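Cleaning a White Tabletop and the Small Stuff That Lives on It

Tips from the Zeltstead kitchen page, by Yến Diệp

I love a white tabletop. It makes a dim room feel twice as big, dough looks gorgeous on it, and you can find a dropped earring in two seconds. It also shows every coffee ring you have ever made! After nine years with mine I have a routine I really like, and it takes less time than making toast.

Everyday wipe

Start with crumbs, dry. If you go straight in with a damp cloth you make paste, and paste gets into seams. A soft bench brush is great for this (mine came from a bakery closing sale and I would run into a fire for it). Then one drop of dish soap in a bowl of warm water, a wrung-out cloth, long strokes from the far side toward you. Rinse the cloth, go over it once more, and dry with a flat cotton towel. Old pillowcases are perfect.

Matte tops need that drying step more than shiny ones do. Water left to dry by itself leaves cloudy patches that look like stains, and then you scrub at nothing.
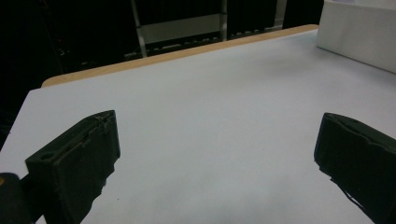 Tea, turmeric and tomato

Tea: baking soda mixed with a little water until it's like yogurt. Dab it on, leave it 19 minutes (okay, I set the timer for 20 and always get impatient), wipe, rinse.

Turmeric: soap first, then sunlight if you can get the piece near a window. I've seen a yellow smear on a cutting board fade to almost nothing over an afternoon. For a table that won't move, try the soda paste and repeat it the next day.

Tomato: a few drops of cooking oil on a paper towel, rub gently, then soapy water to take the oil off. It feels so wrong and it works so well.

Skip steel wool and the green side of the sponge. Those tiny scratches hold dirt forever. And always try a new cleaner in a corner first, please.

Phones, cases and remotes

My favorite cheap trick is washing the things that sit on the table, because a clean table stays clean about as long as your phone stays off it. Plastic and silicone cases are easy. Take the phone out, and put the phone somewhere else entirely! Lukewarm water, a drop of dish soap, and a soft toothbrush for the button slots and around the camera opening, where the lint packs in. Rinse well and stand the case up on a towel. 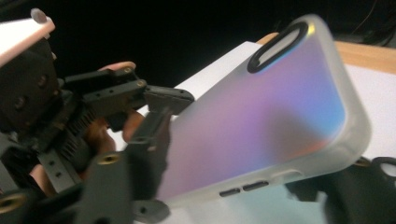

Give it a good 60 minutes before the phone goes back in, longer in damp weather. Water hides under the rim and you won't notice until you press the case on and it squeaks. Leather and wood cases don't get this treatment at all, just a barely damp cloth.

For remotes, take the batteries out, turn the thing face down and tap it. So many crumbs. Then a cotton swab with a bit of rubbing alcohol between the buttons.

Boards and wood edges

If your table or your work board has bare wood anywhere, treat the wood separately. Wipe it with the grain, dry it right away, and oil it every three months or so with food-safe mineral oil. Pour a little on a rag, never straight on the wood, or it will creep onto the white and leave a dull line. Wait overnight and buff off what hasn't soaked in.

I do my big oiling in December, before the house fills up with people and sticky cookie trays. My cousin Trình does his whenever the wood starts to feel like paper under his thumb, and his boards look better than mine, so take your pick.

If you stack one board on top of another, lift the upper one now and then. Flour and damp get in between and sit there. A folded dish towel in the gap stops the sliding too, but pull it out when you finish for the day so both sides can breathe.
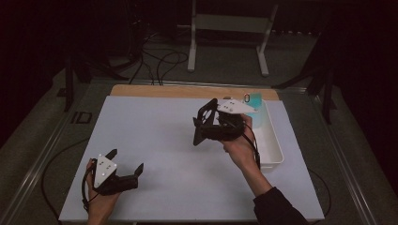 Can I use vinegar on a white tabletop?

It depends on what the top is made of. Diluted vinegar is usually fine on laminate and does a lovely job on hard-water spots. Keep it well away from marble and other natural stone, where it eats into the surface and leaves marks that soap can't fix. If you don't know what you have, stick with dish soap.

Next up on my list is the grout behind the stove. Send me your grout tricks, I need them!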